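Sesow early reading project, report to Onance, 2018-05-29

Of the grant, 3856 has been spent and 2848 remains. Most of it went on printed readers and bus fares for families coming in from Cotar. The Pană sessions started in February and now run in 8 homes -- two more have asked to join. We moved the story hour to late afternoon, and attendance has held at 55 children.

The second order of readers is still delayed at the printer.
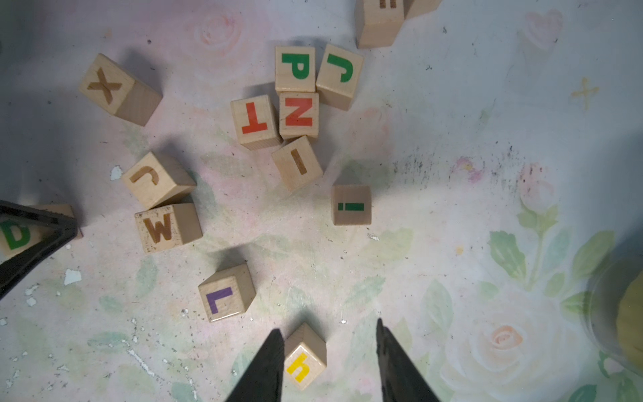
Parents in Cotar say the sessions are too short and would rather have one long visit than two brief ones. We will try that next month and report the cost.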